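Display booth gets brick walls, floral floor and a second opinion

Mon 15 April

The long argument over how to dress the demonstration booth at Flaveck has ended in a draw. The walls went to the brick party. The floor went to the roses.

Orsolya Katona, who runs the shop's window and booth displays, had held out for slate-blue brick since last June. "It's printed brick, it isn't going to fool a bricklayer," she said. "But it looks like somebody meant it."

Jean Chisholm wanted flowers, and got them underfoot, in pink, cream and pale green. Butterflies were included in the price, which came to $126 for the floor covering and a further $300 for the walls. Chisholm considers the butterflies a bargain. Katona has asked not to be quoted on the butterflies. 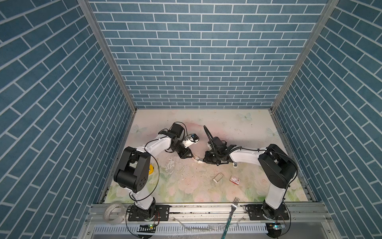

The booth at Flaveck, with its blue brick walls and pastel floral floor.

The floor already has a white, flaky patch left of center, and some dark specks through the middle. Chisholm calls the effect "cottage." Katona calls it a reason to try plain gray.

Customers can vote for their favorite surface on paper slips by the register. The last such vote, on the color of the front door, drew 3 slips, one of them a parking complaint. The door is still green.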